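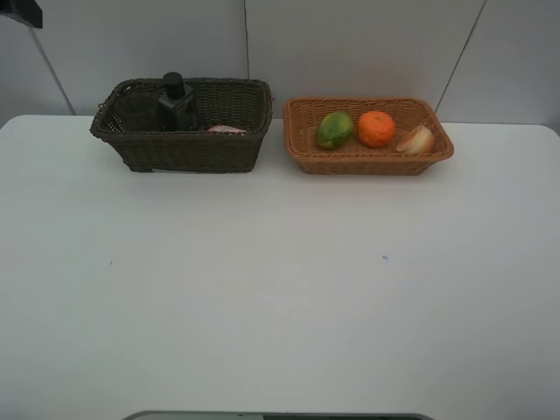
Review: the Skirar tabletop recording kit, after one winter of pick-and-place

Reviewed by Shirin Ghorbani, 3/30/22

We bought the Skirar kit in November to collect demonstrations for a sorting policy, and I have been wanting to write this up ever since because I like it so much! Short version for people who are shopping: if you need a few hundred clean teleoperated episodes and you have a small room and a small crew, get it.

What you get: the white table, the pale surround panels, a fixed camera mount, a foot pedal, and the Soso recording software on a USB stick. We supplied the arm and all the props. Setup took us an afternoon, most of it spent on the panels (the corner clips are stiff, so warm them in your hands first).

The table

Plain, white, matte, and big enough that two baskets can sit side by side at the back with all that open space in front of them for the arm to work in. The matte part matters more than I expected. On our old bench every lamp left a bright blob that wandered through the episodes, and our first policy got weirdly attached to it. With this one the light falls evenly and the shadows under the baskets are soft. It does show marks, and ours has picked up a couple of tiny specks. I wipe it down at the start of a session and then leave it alone until the end, so the background stays the same within a batch.

The surround

Smooth light gray panels, with the seams showing as thin dark lines. I worried about those seams. We trained once with them taped over and once without, and I couldn't find any difference in how the policy behaved, so the tape came off.

Props

Bring your own, and bring awkward ones! Our current favorite layout has a dark brown basket with a clear glass cup and a tall dark bottle in it, next to a shallower tan one with a green fruit, an orange and a wedge of onion. The cup is a brute. Against dark wicker you mostly get a faint outline, and the operators have to slow right down for it, which makes for lovely careful demonstrations. The orange is the one we give to new operators on their first day.

The pedal and the software

This is where I got properly fond of the thing. Tap to start, tap to save, hold to throw the episode away. No reaching for a mouse with the controller in your other hand. Our first batch was 200 episodes and we kept going happily from there; the set now stands at 1063, and 664 of those are two-basket transfers. Soso keeps the camera video and the joint readings lined up by itself, and you can type a task sentence once and have it stick for the whole batch (put the orange in the dark basket, and so on). Exporting to our training format needed a short script, nothing scary.

Gripes

The camera mount has only one tilt setting between too steep and too shallow. The manual skips calibration completely. Episode names are just numbers, so keep your own log or you'll be scrubbing through video looking for the onion.

My rating: 88 out of 100. I'm ordering a second table for the Tang project as soon as the room is painted.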